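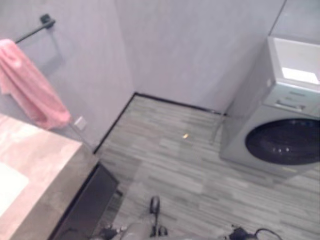
Photo: Vitória Rocha / Draruden

Self-filtering: how to stop your robot from avoiding itself
By Mirko Galli
Filed under: Perception, Landale planner

Sooner or later every robot with a camera on its head looks down, sees its own arm, and decides that the arm is an obstacle. The planner then does its job very well and refuses to move the arm through the space the arm is already in. Ours once stood at a bathroom sink for a full plan timeout on account of its own elbow.

The cure is a self-filter, a step between the depth camera and the collision map that throws away any point belonging to the robot. Landale ships with one. It is switched on by default and set up for a robot with no cables, no clamps and perfect joint readings, so you'll have some typing to do.

What you need before you start

A robot description (URDF) that loads without errors. A depth camera that has been calibrated to the head. Landale with the Skurov viewer, which draws the point cloud over the robot model. A room with some actual stuff in it. We use the bathroom set because it has a sink, a towel on a bar, a washing machine with a dark round glass door, and very little space to swing an arm.

Step 1. Record first, tune later

Don't tune live. You will move the arm, change a number, move the arm again and end up with settings that fit whatever you did last. Record one log with both arms going slowly through their working range while the head looks down at them, then finish with ten seconds of standing still. Save joint states, depth, color and transforms. Replay that log for everything up to step 6.

If you leave out the transforms you can rebuild them from the joint states, and I hope you enjoy your afternoon.

Step 2. See how bad it is

Turn the filter off and play the log in Skurov. Color the points by which link they are closest to. On our log, the worst moment put 3,000 points of robot into the collision map. Write your own worst number down, along with its timestamp, so you have something to compare with later.

Now turn the filter on with the default settings and play it again. Most of the arm should disappear. What remains is the interesting part. We had 716 points left at the same timestamp, and they fell into two groups: a thin skin along the edges of the forearm, and a set of floating curves that belonged to no link at all.

Step 3. Fix the skin with padding

The skin comes from small calibration errors and from depth cameras being vague about edges. Padding grows each link a little so that these points fall inside it.

In selffilter.yaml:

default_padding: 0.01
link_padding:
 forearm_left: 0.02
 forearm_right: 0.02

Values are in meters. Raise them slowly and stop when the skin goes. It is tempting to put 0.10 everywhere and go home, and you will have a very clean map in which the faucet no longer exists whenever a hand is near it. The hands deserve the most restraint. Leave the fingers on the default unless you can see leftover points on them, and if you can, check the finger joint readings before you blame the filter.

If one side of a link has a thick skin and the other has none, padding is the wrong tool. Your camera calibration is off. Go and redo it.

Step 4. Model the things the CAD file forgot

The floating curves were cables. The robot description is drawn by people with clean desks, and it contains no wrist clamps, no connectors and certainly no cable that makes a wide loop out past the forearm and comes back again.

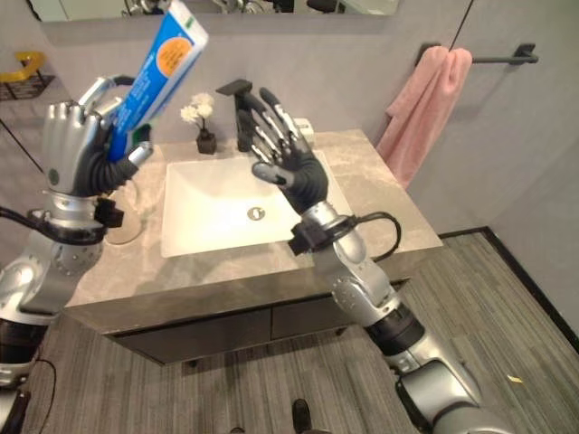

You have two choices for a cable. A capsule is a fat pill shape attached to a link, good for anything that stays put. A sweep volume is a chunk of space attached to a link in which a cable may turn up, good for a loop that swings. Use capsules for the clamps and a sweep volume for the loop:

extra_shapes:
 - link: wrist_right
 type: capsule
 radius: 0.035
 length: 0.08
 - link: forearm_right
 type: sweep
 outward: 0.12
 only_thin: true

Keep only_thin set to true. It tells the filter to drop points in the sweep volume only when they form something narrow, so the edge of a counter passing through the same space is kept. Sveva Orlandini wrote that option after the robot knocked on a countertop with great confidence.

Step 5. Decide what a held object is

A tube of toothpaste in the hand is neither robot nor room. If it stays in the collision map, the planner believes the hand is jammed against something. If the filter swallows it, the planner will happily drive the tube into a mirror.

Landale wants you to attach it. When the grasp closes, call attach_object with the hand link and a rough box, then add the contact links:

attach_object(link="hand_left", shape=box, touch_links=LEFT_FINGERS)

Make the box slightly bigger than the object. Call detach_object when the hand opens. Forgetting the detach gives you a robot that carries a ghost tube around for the rest of the day and takes wide, dignified turns near walls.

Step 6. Check the timing

Play the log once more and look only at the fast parts. If the filtered hole trails behind the arm, the depth image and the joint states disagree about what time it is. Ours were 80 milliseconds apart. Set joint_delay in the same file until the hole sits on the arm in both directions of travel. If it only lines up in one direction, you have fixed it for half your life.

Step 7. Run it for real

Go back to the timestamp you wrote down in step 2. We ended with 27 points, which the map's own speckle remover deals with. Then run live at low speed with a hand on the stop button, and try the awkward cases: one arm crossing in front of the other, a hand right in front of the faucet, and the head tilted all the way down so that the robot's own body comes into view at the bottom. The torso gets forgotten in most configs, including the first three versions of mine.

Comments

Kamol Nuchit: Does the sweep volume work with Bratu maps? Mine ignores extra_shapes completely.

Mirko Galli: Only if you load the yaml before the map node starts. Otherwise it ignores the whole section and prints nothing, in keeping with tradition.

Kamol Nuchit: It was the load order. Thanks.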